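**Buckwheat pancakes, and where I eat them now**

January 7, 2022

In the last issue I promised to write about buckwheat, and several of you have reminded me of it. During the holidays I ate buckwheat pancakes in three different places, and I cooked them at home on four mornings, so I think I am prepared.

The best ones in town are at Paquette, on the corner behind the old post office. They open at eight and the kitchen makes pancakes until the batter is finished, which on Saturday can be before eleven. The pancake is large and thin, dark brown at the border, with many small holes. You can have it with ham and cheese, with mushrooms, or with only salted butter. I recommend the butter. With mushrooms the pancake becomes wet in the middle and you lose the crisp part, although the mushrooms themselves are very good, cooked with a little thyme.

At Bullon the pancakes are small and thick, and they arrive in a pile with sour cream and smoked trout. They contain yeast, and also a good part of wheat flour, I believe. I liked them, but after two I was full. The trout I would order again without any pancake.

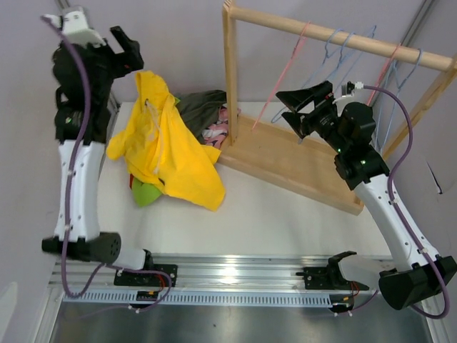 Evdokia Tsakiris wrote that I am too kind to Paquette, that their pancakes were better in May, when the batter rested all night, and that now they taste a little raw in the center. She also asks why no restaurant here offers them with a fried egg and nothing more. I went back on Tuesday to check. My pancake was not raw, but it was paler than the week before, and I agree that the taste was more flat. About the egg I have no answer. At Predora they will put one on if you ask politely, and it costs one dollar.

Predora is the third place, and it is the one I would choose on a cold evening. The cook folds the pancake around slow onions — really slow, almost like jam — and puts a spoon of sharp cheese on top. The cider they pour with it is a dry one from Clusora. For me it was too sour alone, but with the onions it was correct.

For those who want to cook at home, I use 300 grams of buckwheat flour, a teaspoon of salt, one egg, and cold water. Add the water slowly and beat by hand until there are no lumps. Then the batter must rest for 90 minutes at least, and a whole night in the refrigerator is better.

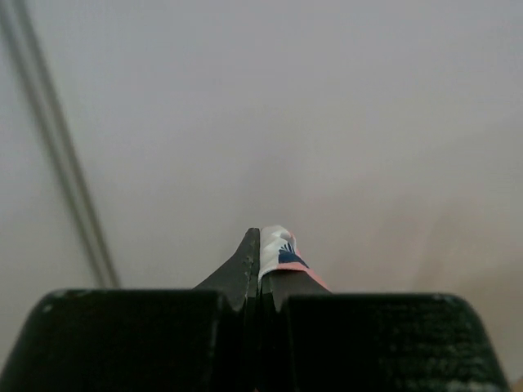

The color of the batter depends very much on the flour. Flour from the whole grain, with the hull, gives a dark batter with black points, and the taste is strong, a little bitter. Flour from hulled grain gives a mild batter. I prefer to mix the two, half and half. When I buy only the hulled kind, the rested batter has the same plain light gray as the big smooth surface in the photo, and where it is thin on the side of the bowl it goes slightly to beige, as the gray does there toward the lower right. If yours is like this, it is not spoiled. Stir it, add a little water if it has become thick, and heat the pan well before the first spoon. Butter the pan again for each pancake.

Next time I will write about lentils.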